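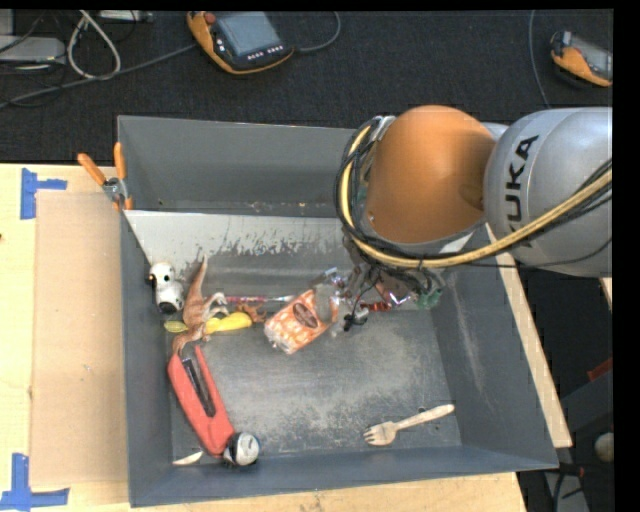
Início | Artigos | Categorias | Índice A–Z | Ajuda

Caixa de objetos mistos

Imprimir | Enviar por e-mail

Uma caixa de objetos mistos (também caixa de miudezas ou, em algumas regiões, caixa de tudo) é um recipiente aberto em cima onde se guardam juntas coisas de tipo diferente: brinquedos, embalagens, frutas de imitação, utensílios pequenos. Distingue-se da caixa classificada, na qual cada compartimento recebe um só tipo de objeto. O termo é usado na arrumação doméstica, nas ludotecas e nos armazéns de artigos usados.

Forma e material

O recipiente tem em geral planta retangular e paredes inclinadas para fora, de modo que a mão chega ao fundo com facilidade. Os modelos para casa são de plástico ou de cartão forte. Os modelos de armazém são muitas vezes de metal pintado e podem ter, na parte de trás, um compartimento estreito separado por um painel. Nesse compartimento junta-se pó e pequenos restos, e por isso convém limpá-lo com pincel.

As cores mais frequentes são o cinzento e o azul. O fundo cinzento tem a vantagem de fazer ver bem os objetos amarelos e cor de laranja, mas esconde os objetos escuros. A pintura gasta-se primeiro no centro do fundo e na parte baixa dos painéis, onde as coisas são arrastadas. Os riscos claros nas paredes não diminuem o uso da caixa e normalmente não são reparados.

Conteúdo

O conteúdo varia conforme o lugar. Numa ludoteca predominam os animais de brincar, os dinossauros, as figuras pequenas e os alimentos de imitação. As embalagens de plástico flexível entram também nestas caixas, embora se amassem nas pontas quando ficam debaixo de peças mais pesadas. Objetos compridos e finos, como paus e varinhas, tendem a ficar encostados à parede ou ao painel do fundo.

Os peluches e as figuras moles ocupam mais espaço do que o seu peso faz pensar. Quando se põem por cima dos outros objetos, cobrem-nos em parte, e a pessoa que procura precisa de os levantar primeiro.

Disposição

Existem 2 maneiras comuns de dispor os objetos. Na disposição solta, as coisas são deitadas na caixa sem ordem. Na disposição em fila, ficam umas ao lado das outras ao longo da largura, com espaço livre à frente. A fila permite ver quase tudo de uma vez, mas aproveita mal o volume. Na ludoteca de Gresevine usa-se a fila durante o dia e a disposição solta para o transporte.

O armazém de Gurden, que tem 4,000 caixas deste tipo, limita cada uma a 30 objetos. O inventário publicado em março registou 1,826 caixas com brinquedos; as restantes continham artigos de cozinha e de papelaria.

Designações comerciais

A marca Gruvedance vende a caixa com compartimento traseiro sob o nome Eren. No comércio, o nome passou a ser usado também para caixas semelhantes de outros fabricantes, o que causa alguma confusão nos catálogos.

Ver também: Arrumação; Caixa classificada; Ludoteca

Última revisão: 2019-05-10

Imprimir | Enviar por e-mail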